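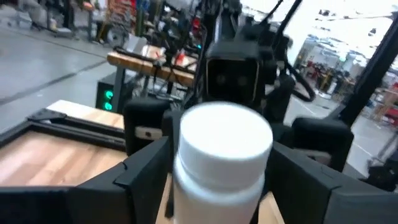

White bottle, white cap, pale wood table. I love this already

Home Explore Notifications Messages Bookmarks Profile More

Iqra Paracha
10/8/24

Okay, it's sorting day and I am SO happy about it. Everything that has ever been shoved in the hall closet is coming out, getting a turn on the wood table, and going back in some kind of order. Thread as I go!

Iqra Paracha
First up, bottles. I have a real thing for a plain white bottle with a screw cap (no pump, no spray, no flip lid to snap off in your bag). You can stand one next to pretty much anything and the shelf looks calmer.

Iqra Paracha
The downside of plain white bottles is obvious, which is that they all look like each other. In June I watered down a perfectly good batch of hand soap with what I thought was more hand soap. It was hair conditioner. My hands were very soft for a week.

Iqra Paracha
So new rule: anything I refill gets a label the same minute I fill it, before I put the funnel down. I'm using the Promora label tape, the matte kind. It peels off clean if you warm it up with a hair dryer first, and the gloss one does not, ask me about my kitchen canisters.

Iqra Paracha
Someone asked where on the bottle. I go low on the body, facing front. I tried labeling the caps and it was great right up until I had two caps off at once!

Iqra Paracha
Also, if you find a mystery bottle, please don't sniff it and guess. Look up how your town wants that stuff dropped off. Ours takes it at the Lockwood yard and they were really nice about my box of shame.

Iqra Paracha
Break for tea. The playlist is the Wullow live album again, the long one, it's perfect for this. By the second side I'm usually sorting at double speed and singing to the batteries.

Iqra Paracha
Back! Now the part I've been looking forward to, which is COLOR. Bottles can be plain but bins get to be fun. I want to be able to yell "it's in the pink one!" from another room and have that be enough information.
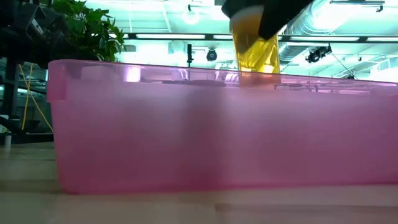 Pink and yellow together, come on!!

Iqra Paracha
Look at that pink though. It's milky up high and goes deeper toward the bottom, with a line of full-on magenta right at the base. And then the yellow turns a sort of orange-pink where you see it through the rim. I could stare at that for a silly amount of time.

Iqra Paracha
Why I'm a frosted bin person now, after years of clear ones: with clear you see every single thing, so the shelf looks messy even when it's tidy. With solid ones I forget what I own and buy it again. Frosted gives you a shadow, and a shadow is enough to jog my memory.

Iqra Paracha
Long bins beat square ones in a deep closet, by the way. You slide the whole thing out like a drawer and nothing gets lost at the back. Measure the shelf first, and then measure the door opening too, which is the bit I skipped last time. The bins fit the shelf beautifully. They did not fit through the door.

Iqra Paracha
How I'm splitting it up at the moment: pink is for picnic and party things, so cups, the good napkins, birthday candles. White is for cleaning. The old gray one is cables and I'm not ready to talk about the gray one.

Iqra Paracha
Replying to a couple of you at once: yes, cups on their side is fine, and no, I don't stack the see-through plastic ones too tight anymore. They grab each other and you end up running them under the tap in front of your guests. A bit of paper towel between them does the trick.

Iqra Paracha
And for washing them, just a soft cloth. The scrubby side of the sponge took all the shine off my last set and I was so sad about it, they were the exact yellow of lemon candy.

Iqra Paracha
My sister wants me to come do her garage in Lenholm next. She has 42 paint cans in there. I said yes before she finished the sentence!

Iqra Paracha
If you're starting today, start with one shelf. Set a timer for up to 20 minutes if you're the type who ends up reading old birthday cards on the floor (hi, same). Then post me your bin colors, I want to see all of them.

Iqra Paracha
Still have the top shelf to do, and the gray bin is looking at me. More after dinner.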